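Bench tips: software for a two-arm sorting table
Posted by Tyra Blomqvist, Jul 28, 2024

Quick list, written between runs. Mostly stuff I keep repeating to Hugo.
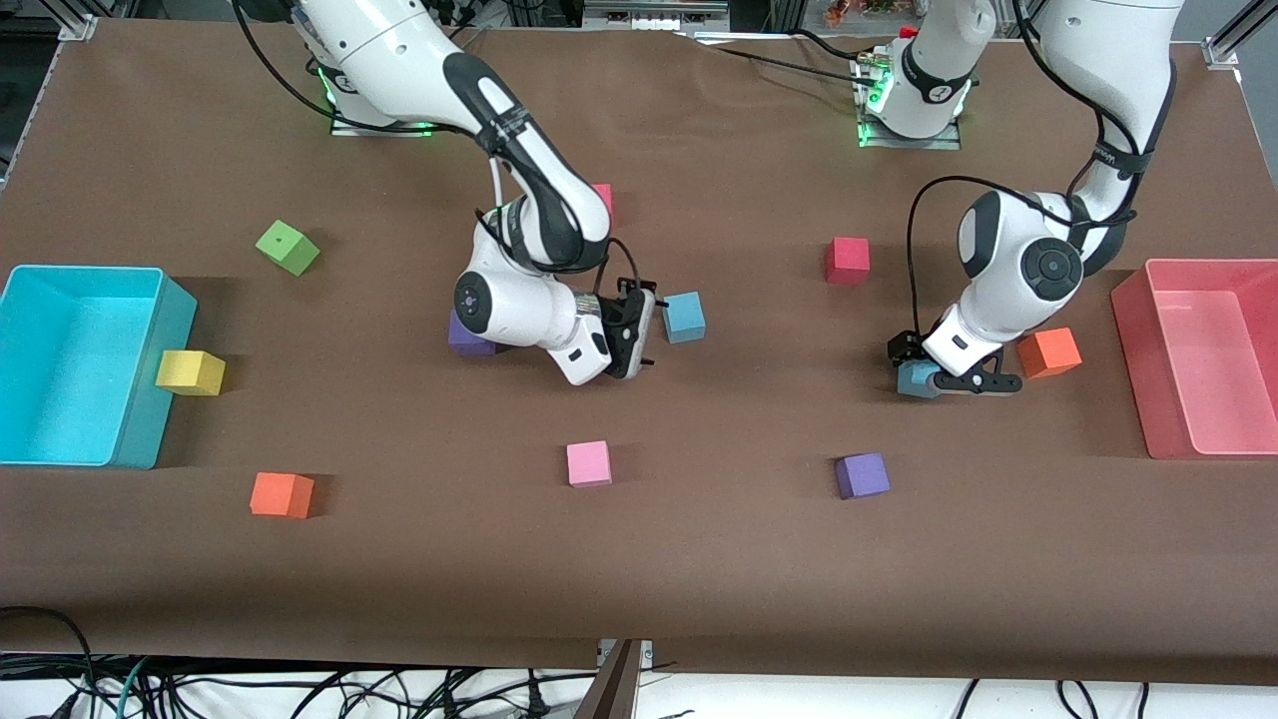
Restart order. Controller first, then the camera node, planner last. Other way round and the planner grabs stale joint states and sulks.

Paper on the table. Matte brown, taped flat. Color segmentation hates glare. New roll = redo the thresholds, even if it looks like the same brown.

Pinks and purples. Don't sort on hue alone. Use hue plus saturation, and sample the color from the top face only. Side faces pick up shadow. Orange and red also drift into eachother late in the day – lock the white balance!!

Cubes touching a bin wall. Mask the bin out before you segment, then grow the mask back a little or you lose the cube too. For the grasp, close the fingers parallel to the wall, never one finger between wall and foam.

Hidden cubes. If an arm is over it the camera can't see it. Keep the last good position for 3 seconds before dropping it from the list. Hugo had this at zero and the planner kept "finding" new cubes.

Two arms, one middle. Simplest fix is a lock on the center strip. One arm asks, gets it, lets go when the wrist is clear. Not clever but we stopped getting deadlocks. Set a timeout of 800 ms on the request and go do a different cube.

Grip force. Foam squashes, so finger width reads smaller than the cube. Stop on force, use width only to check for a miss.

Logging. Joint states and images on the same clock or dont bother. I log the planner's choice too – which cube, which arm, which bin. Saved me 2 evenings in Skollex's replay tool already.

Cables. Yes it's a software page, but put the cable slack in the collision model. A fat cylinder round the forearm will do.

Still to write up: hand-eye calibration, and Faustine's retry script. Probably September.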